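Search this site Search Go

Small windows, and one clamp that is too big for them

I've been making the windows for the garden room model on and off since June. The room itself is a plain box with a pitched roof, and the walls went together in a weekend. The windows have taken far longer. There are 26 of them if I do both long sides as drawn, and I may not.

The pattern is the same each time. Four outer strips, crossed at the corners so the ends stick out a little, then one upright and one crossbar to give four panes. I like the ends left long. I did trim them flush on the first few and they looked like picture frames.

I use pale strip wood, left bare. The bundle I bought from Clarow was straight apart from 5 lengths, which I've kept for short pieces. I cut the strips in a mitre block with a fine saw and rub the ends once on fine paper. Measuring each one is a waste of an evening. Cut one good piece, tape a stop to the block and do the rest against that.

Glue is ordinary white wood glue, put on with a cocktail stick. My habit is to use too much, and then it creeps out along the crossbar and shows as a shiny patch later on. A dot is enough.

Then there is the clamping. I have a big black C-clamp with a long steel screw and a T-handle, far heavier than anything a small window needs.

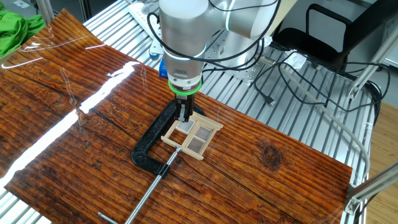
The trouble with a clamp that size is the weight. If the window is lying flat, the clamp wants to lie down as well, and it will twist the corner with it if you let go too soon. I keep the whole lot on a board so that I can turn the board and leave the work alone. I tighten the screw with two fingers until it stops moving freely, and leave it there. Any more and the strip gets a dent that won't sand out.

I check for square before walking away, corner to corner with a strip of card, both ways. If the two don't match I slacken off and nudge it.

Next on the list is the door, which has 6 panes and a curved top. I'm putting it off.

Comments (3)

oldshed
I leave the ends long on mine too. Do you paint before or after the panes go in?

Reply from the author
Before, on the ones I've painted. The rest are staying bare.

marlpit
Bit of greaseproof paper under the corner stops it sticking to the board. Learnt that the hard way.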